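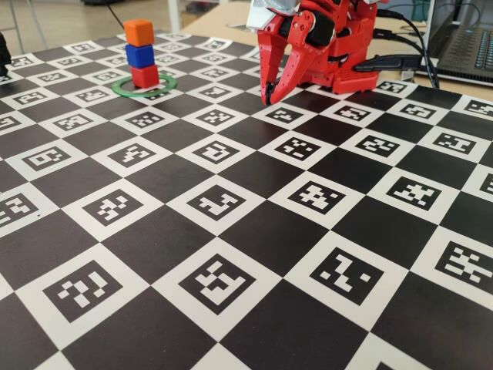

What's the easiest way to build a straight stack of small cubes?

Go slowly with the bottom one and get it sitting flat where you want it, then line up each new cube by its edges before you let go.

I got that answer from Lutfa Dewan, and I've been trying it at my kitchen table ever since (my coffee table too, if you're wondering). Lutfa plays around with stacking puzzles for Fitside, the little games club in Handelport, and her current favorite is a tiny one: three cubes and a ring. Red, blue, orange, and a green hoop to build inside. I figured I'd have it down in 2 minutes!

"Everybody says that," she told me. "Then they put the first cube down near the edge of the ring and they're stuck with it."

We got talking about the mat, which I loved right away. It's a black-and-white checkerboard with blocky little patterns in the white squares, and I asked if it made the whole thing harder to look at.

"At first, sure. Your eyes jump all over the place. But I like having lines everywhere. You can turn a cube until its side matches a square, and then you've got something to build on."

She has strong feelings about color order, too. Red on the bottom, blue in the middle, orange on top. I asked what was wrong with orange on the bottom and got a long look.

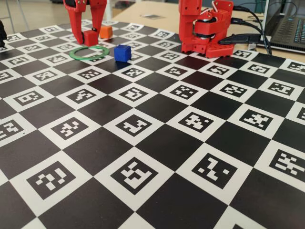 "Nothing's wrong with it," she said after a bit. "It's a different puzzle. Pieter Msimang does it that way and we've been arguing since June."

Pieter, I'm told, also wants a fourth cube. Lutfa says no way. She once tried a set with 100 pieces and spent the whole evening picking them up off the floor, so I see her point. Three cubes fit in a pocket, and you can start over as often as you like.

So how often does she start over?

"Oh, all the time. If the middle one's a little crooked I'll take the top off and fix it. Pieter just leaves it."

I'm with Pieter on that one, but I didn't tell her.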